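Computer Hardware Gallery
Grerkent Institute of Technical Studies – Department of Electronics

The Department of Electronics maintains a teaching collection of desktop computers for use in its introductory course on hardware assembly and repair. The collection was established with a gift from the Lammers workshop and now comprises 41 machines, most of which are kept in working order. This gallery accompanies the second unit of the course, in which students learn to identify the principal parts of a computer and to name them correctly before handling them.

Captions were prepared by Siv Ekström and reviewed by Teodor Sæther. Students are asked to read them together with the printed course guide, in which the relevant terms are set out in alphabetical order.

Motherboard, processor and memory

A green motherboard inside a silver metal case. The processor sits in its socket under a square, reflective metal lid, known as the heat spreader, with the bent retention lever curving along one side. The long dark slots nearby are for memory, and a blue module is seated in one of them.

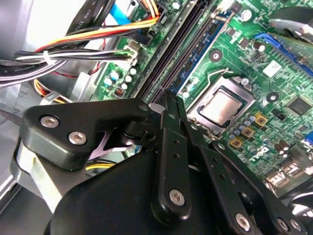
Notes on the unit

The heat spreader protects the processor and carries warmth to the cooler mounted on top of it. Students should not touch its surface with bare fingers. Thermal paste is applied in Session 16 only, under the supervision of an instructor.

Memory modules are keyed – a small notch in the lower edge allows them to be inserted in one direction. A module that does not go in with even pressure should be taken out, turned and tried again. Latches must be fully open before a module is removed.

Antistatic wrist straps are required at every bench. Straps and screwdrivers are issued from the cabinet in Room 944 and must be returned there at the end of each session.

Using the collection

Groups are limited to 15 students. Instructors from other departments who wish to reserve machines for a class should write to Sevim Gezer at the department office, stating the preferred dates and the number of benches required. Requests for the fall term are accepted until the end of August.

The picture may be reproduced in course materials within the Institute, provided that the Department of Electronics is credited. Permission for any other use must be requested in writing.

Page last reviewed: 2019-02-27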